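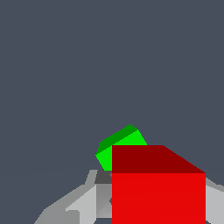

Lensa Ambaye
Staff writer and fiction editor

The Red One First

By August the red cube had been picked up 434 times, and Bevan Baxter still leaned toward the monitor every time it happened.

"Go on," he told the screen. "Go on, you beauty."

On the screen the gray fingers stood to either side of the red cube, and the green one sat crooked behind it, the way the program liked to leave it. Bevan had a cold cup of tea in one hand and the space bar under the other. He tapped. The fingers closed, the red cube went up, and the green cube stayed where it was.

"Four hundred thirty-five!" he said, to a room with his sister-in-law in it.

Her name was Pavlović, or that was what he called her, because she had kept her own name when she married his brother and he had thought it was the grandest name he'd ever heard. She had come to borrow the ladder. She ran the laundry on Stekov Street, four big washers and a folding table, and she had been on her feet since five in the morning.

"Is that it?" she said.

"Is that what?"

"The whole thing. It picks up a block."

"It picks up the red block and leaves the green one alone," Bevan said. "And they're practically on top of each other! Look how close in they are. Last winter it would have shoved the pair of them clean off into the dark."

Pavlović put her bag down on the chair. She looked for a while. He thought she was being polite, but she had her reading glasses on, and she never put those on to be polite.

"Can it fold a fitted sheet?" she said.

"No."

"Can it fold a flat sheet?"

"No. Well - no."

"A washcloth."

Bevan thought about the washcloth. He had tried a washcloth in the spring, a square of pretend cloth on the pretend floor, and it had gone through the fingers, and then through the floor, and then it had kept falling for as long as he left the program on. He had let it fall all through lunch. He'd been oddly fond of it.

"Not yet," he said. "But listen, sit down a minute. Have you got a minute?"

She didn't, but she sat.

What he wanted to tell her was how it felt to write all this for a machine. He had worked for twenty years at the Brullberg warehouse, packing kettles and lamps and bathroom scales, and in all that time he had never once thought about how he picked a thing up. You saw it, you had it. Then Brullberg gave him the evening course and a desk by the window and asked him to help teach the arm, and he found out that he had been doing something marvelous with his hands all his life. How far do you open? Which side do you come in from? When the thing you want has another thing leaning in behind it, how do you know where one stops and the other starts? He had lain awake over that. He had gotten up at two in the morning and moved the salt and pepper around on the kitchen table with his eyes nearly shut, trying to catch himself at it.

"And what did you catch?" said Pavlović.

"I use my little finger," Bevan said. "I put it down first, like a bike stand. I never knew!"

She held her own hand out over the desk and lowered it toward his stapler. She did it twice.

"I don't," she said. "I go in with the thumb."

"Do you? Do it again."

She did it again. He wrote it down on the back of an envelope, *thumb first, Pav*, and underlined it.

The ladder was in the hall. She didn't go and get it. She told him about the girl she'd hired in June, who was quick and kind to the customers and couldn't fold a fitted sheet to save her life. They had stood at the table together for a whole slow afternoon. Pavlović had shown her the corners, tucked the corners over the girl's own hands, turned her round by the shoulders. It hadn't worked. A week later the girl came in and did it perfectly, first one out of the dryer, and when Pavlović asked her how, she said she didn't know, she'd been thinking about something else.

"That's what I want!" Bevan said. "I want it to be thinking about something else."

"It's a claw, Bevan."

"I know it's a claw."

"It isn't even a real claw. It's a drawing of one."

"There's a real one at the warehouse. It's in a cage on the second floor, and when the drawing's good enough they put what it's learned into the real one and we all go up and watch." He turned his chair around to face her. "We did it once already, in Prarkorthorpe, at the other site. They drove us out there in a van. They'd put out two blocks, and it came down so slowly, and somebody behind me was holding on to my sleeve, I never saw who. And it missed."

"Missed?"

"By that much." He showed her with his finger and thumb. "It closed on nothing and lifted up nothing and carried it over to the bin and let go of it. Very gently. And we clapped anyway, all of us, we couldn't help it. It had the manners exactly right."

Pavlović laughed. It came out of her all at once and she had to take the glasses off. She had a terrific laugh, and he hadn't heard it since his brother went into the hospital.

"Well," she said. "I've got a dryer like that."

He made fresh tea. It got to be seven o'clock, then half past. She wanted to know why the blocks were red and green, and he said it was so you could say which. She wanted to know whether it minded about the crooked one, and he said the crooked one was the hard part, really, because the fingers had to come square to the red one without worrying about what the green one was up to. She thought about that and said it was the same with a fitted sheet. You had to see to your own corner first. If you started fretting over the far one you lost them both.

"Say that again," said Bevan, reaching for the envelope.

"I'm not saying it again. Let me have a go."

"At what?"

"Whatever you press."

He pulled the chair in for her and showed her the space bar. The program had set everything back to how it was, red in front, green askew behind, the gray fingers waiting on each side. Pavlović rolled up her sleeves. They were short sleeves already, but she rolled them.

"It does it by itself," he said. "You only start it off."

"I know. Don't talk to it."

She pressed. The fingers came in. For a moment nothing moved and Bevan saw that her thumb was out, sticking straight down over the edge of his desk, as if she might be needed. Then the red cube rose, smooth and level, and went up off the top of the screen.

"Oh!" she said. "Oh, look at you!"

"Four hundred thirty-six," said Bevan.

"Does it know it's done it?"

"There's a number that goes up."

"That's something, I suppose." She was already looking at the space bar again. "What if I wanted the green one?"

He opened his mouth and shut it. He had been on the red one since March. The green one was down for the autumn, after the meeting, if they got the extra hours. There was a whole page about it.

"It'd be a mess," he said. "The red one's right in the way. It would have to come in from around the back, and it's never done that. It would most likely knock the lot over."

"Can you ask it, though?"

"I can ask it," Bevan said, and he put down his tea, and leaned across her, and changed one word.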